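Secondary packaging and moisture uptake in dry goods
Project report, Materials in Use module
Lilla Kozma and Svetozár Kubíček

3. Background

Folding cartons lose stiffness as they take up water from the air. The effect is well known to anyone who has stored breakfast cereal in a cellar, but the size of the loss depends on the board grade, the coating and the direction of the fibres. Our supervisor asked us to compare two uncoated grades, sold to us as Norkamo and Prellis, and to say which one would hold up better in an unheated store room.

A tall, narrow carton is the harder case. The load from the boxes stacked above is carried mainly by the four vertical edges, and the broad panels bow outwards once the board softens.
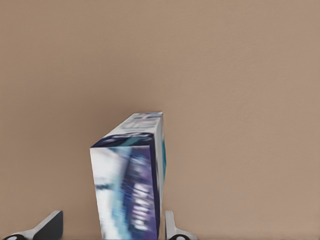
Fig. 1. Upright carton, tall format.

4. Method

Blanks were cut by hand with the fibre direction running vertically. Each blank was folded, glued along one seam and left under a flat weight overnight. Half of the cartons were then kept in the dry cabinet and half in the humid cabinet, which was set to 90 per cent relative humidity. The door seal on the humid cabinet leaked during the first run, so that run was discarded and repeated from Monday onwards with new blanks.

Cartons were weighed before and after storage. They were then pressed between two parallel plates until the load dropped. Plate speed was kept the same for all tests. The peak load was read from the Trusow logger and copied into the results sheet by one person and checked by the other. 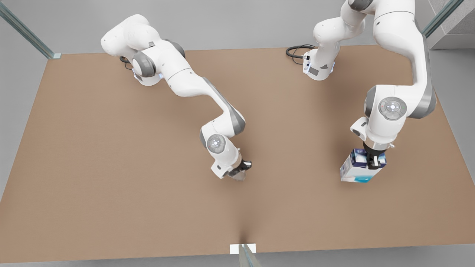 Page last changed: February, by L. Kozma

5. Results

The dry Prellis cartons gave the highest single reading, 1102 N. Norkamo was weaker when dry but lost a smaller share of its strength in the humid cabinet, and after storage the order of the two grades was reversed. The gap between them was then 200 N, taken from the mean values.

Failure began at a top corner in most tests. In the humid Prellis cartons the broad panel bowed first and the corners followed – the reading fell slowly and the peak was harder to identify. Two cartons opened along the glued seam. These were left out of the means but are listed in the appendix.

6. Sources of error

Hand cutting gave small differences in height, so the upper plate did not touch all four edges at the same moment. The time between taking a carton out of the cabinet and pressing it was not controlled well enough. Mogensen's lecture notes advise testing inside the conditioned room, but ours was booked for the whole period.

The glue was not tested separately. A further run should include cartons with a taped seam, and the cutting should be done on the plotter once the blade has been replaced.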